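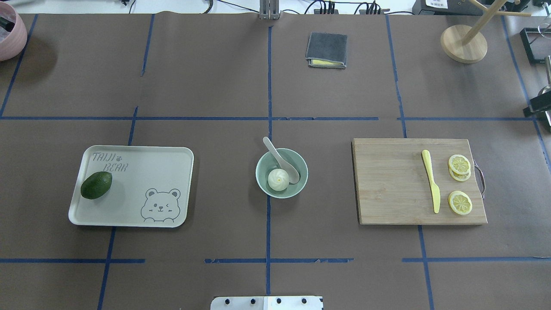

An avocado on the Taiji Bear tray.

Home cooks wanted to test recipes for the Vutdale Table cookbook

26/06/2022
By Polyxeni Spanos

We are putting together a cookbook of the food people in Vutdale really make on a weeknight, and we need home cooks to try the recipes before they go to print. If you can follow a recipe and you like telling people what you think, please read on!

The call for recipes went out in February and we got 802 of them. I had hoped for enough to fill a pamphlet. There were index cards, typed sheets, photos of the backs of envelopes, and one eggplant dish written out across both sides of a church bulletin. Bimla Vashisht and I have read every one, and we've narrowed them down to 100 for the book. Now somebody has to cook them all (more than once, in ordinary kitchens, with ordinary pans) and that's where you come in.

What you would do

Each tester gets a packet of recipes, picked partly from your answers on the form and partly from whatever still needs cooking. You shop for the ingredients, cook each dish once exactly as written, and fill in a two-page sheet. Then you cook your favorite of the bunch a second time and change whatever you like. The second sheet is usually the more fun one to read.

Please do cook it as written the first time, even when you're sure the garlic is wrong. I know how hard that is. If the recipe says "bake until done," write down how long it took you and what "done" looked like. We want to know where you stopped and had to read a line twice, which bowl turned out to be too small, and whether the people at your table asked for more. Scribbles in the margins are very welcome.

There are two group sessions in the upstairs kitchen at the Janevski Building on Pesard Street, where testers swap notes and taste each other's dishes. You need to come to at least one. Bring a container for leftovers.

Who we're looking for

Anyone 18 or over who lives in or near Vutdale and cooks at home at least a few times a week. You don't need any training. We would especially love to hear from people who are fairly new to cooking, because they catch the missing steps that the rest of us fill in without thinking. We also need:

- people with small kitchens, or only a hot plate and a toaster oven
- people who cook for five or more
- bakers (the bread chapter has grown a lot)
- vegetarians and vegans
- anyone who can cook dairy-free or gluten-free and knows the usual swaps

Tell us about allergies on the form. We won't send you anything you can't eat, and you can turn down a recipe for any reason at all.

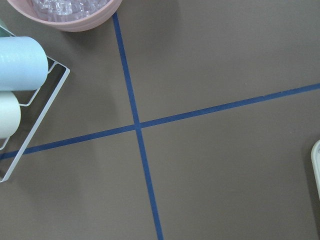 Tabletop with blue tape, a bowl and a wire rack.

What you get

Testers are paid $270, half when you pick up your packet and half when your last sheet comes in. Groceries are paid back separately, so keep your receipts. Your name goes in the front of the book unless you'd like it left out, and you get two copies when it comes back from the printer. Cirketti is publishing it, and Charalambos Gavalas, who is editing, has promised us a cover that can be wiped clean.

How to sign up

Pick up a form at the front desk of the Janevski Building or write to us at Box 3161, Vutdale, and we'll mail you one. The form asks what you cook most often, what equipment you have, and for a few lines about the last dish that went wrong for you and what you did about it. Take your time with that last part, it's the one we read first.

You can sign up with a roommate, a spouse or a grown child and share a packet, but the pay is per packet. Themis Gavalas is handling the packets and can answer questions about pickup, and Periklis Petridis can help if you'd like the form in large print or want to give your answers out loud.

If you sent in a recipe you can still be a tester, you just won't get your own. And if yours isn't in the final group, we are keeping all of them in a binder at the front desk. Come and leaf through it, the pickle section alone is worth the stairs.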